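Narport Picking Cell Back in Service After Fingertip and Hose Work

Aug 12, 2021

The Narport Institute for Applied Handling has returned its bin-picking cell to regular operation following a scheduled maintenance period of 4 working days. The work covered the gripper fingertips, the hose and cable routing along the arm, and the fixing of the bins to the table.

The cell, known internally as Trekitach, is used to study how a robot arm can pick mixed household articles out of a bin. It had completed 1,479 picks since its last full service in February. Over the summer, operators reported that thin items were slipping from the fingers more often than before, and that the hose bundle was pulling against the arm at the far end of its reach.

Maja Domański, who is responsible for equipment at the institute, said that the fingertips were the first item to be addressed. The old tips had hardened along their inner faces and were replaced as a set. The linkages were cleaned and checked for play, and the finger position was then set again with the gripper open, half closed and fully closed.

The hose and cables took longer. The bundle was released, inspected for rubbing and tied again with a larger loop, so that the wrist can turn without drawing it tight. One tie close to the wrist was left out on purpose after trials showed that it was the cause of the pulling.
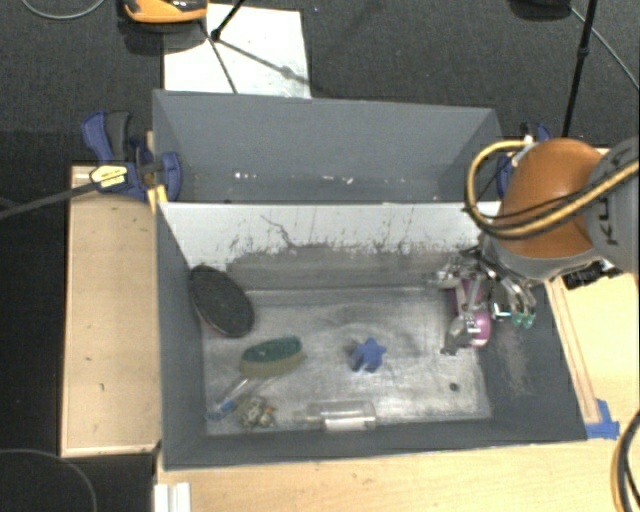 Clamping was the last part of the job. A bin that moves even slightly during a pick will no longer match the position stored in the control program, and later picks then drift toward the walls. The clamps are now tightened and checked at the start of each shift, and the bin corners are measured again whenever a bin has been taken off the table. Scratches on the bin surfaces were judged to have no effect on the work, and the bins were kept.

Replacement fingertips were supplied by Szczepańska, a workshop that also prepared 2 spare sets. The institute will store these next to the cell - a change from past practice, when spare parts were kept in another building and had to be requested in writing.

An acceptance run of 183 picks was carried out before the cell was released to its users. Project teams that had bookings during the maintenance period have been offered new times, beginning with the Fandomness group. Users are asked to enter any slipping of the fingers or unusual movement of the hose in the cell log on the same day.

The next inspection of the cell is planned for February.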